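The Handling Laboratory at Drudico has completed its first comparison of hand-held grippers for household objects. This thread sets out what was compared, how the trials were run and what we have decided. (1/10)

The question was a narrow one. Our teaching sets are recorded by people holding a gripper in the hand, and the same jaws are later fitted to an arm. We needed to know which jaw design gives recordings that the arm can follow without correction. (2/10)

Two designs went forward to the full trial. The first closes on a straight slide and has smooth fingertips. The second closes on pivoting linkages and has textured pads. Both carry a camera that looks forward over the jaws. (3/10)

Each design was used for 328 recorded picks, shared between 13 operators. Operators were given 17 minutes of practice and no further coaching. Viktória Győri drew up the protocol and Quang Khổng was responsible for the arm and its controller. (4/10) 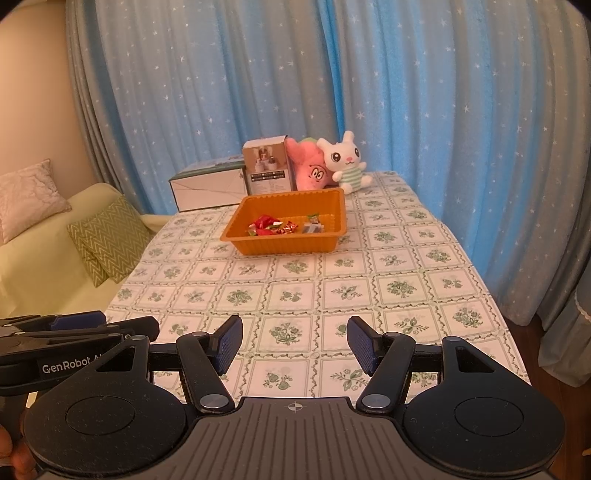
Small wrapped goods proved the hardest class in the trial, and the results for the two designs differed most here. Sweets in foil slide over one another and offer very little to hold. In a tray such as the orange one, the side walls also limit the angle at which the jaws can come in, and an item lying close to the wall, as the small grey-blue one does, has to be approached with one fingertip between the wrapper and the plastic. The smooth fingertips lost their hold more often in this position. The textured pads kept it, though they creased the wrapping on several occasions. (5/10)

Soft toys gave the opposite result. Both designs held plush securely, but the textured pads were slow to let go of long pile, and operators tended to shake the tool to free it. Those movements then appear in the recording and must be trimmed by hand. We ask operators to open the jaws fully and wait before withdrawing. (6/10)

Upright boxes caused few difficulties for either design once the opening was wide enough. The straight slide was the more predictable of the two, as its fingertips stay parallel throughout. On the linkage design the pads change angle as they close, and the controller has to be told so. The Nimmont controller accepted this as a simple table of values - the older Csonka unit did not, and was withdrawn from the second half of the trial. (7/10)

On cameras, we found that patterned cloths help the tracking and plain ones hinder it. Glare from foil remains a problem at close range. A lower exposure setting improved matters, at the cost of some detail in dark corners. (8/10)

Our decision is to adopt the linkage design for small and wrapped goods, and to keep the straight slide for boxes and cartons. Changing between them on the arm takes 2 minutes with the present mount. We do not regard the matter of pad wear as settled, and replacement pads will be logged from August. (9/10)

The protocol and the table of pad angles are available on request from the laboratory. Colleagues at Kovport who wish to repeat the trial with their own arm are asked to contact Viktória Győri before ordering parts, as the mount is due for a small revision. (10/10)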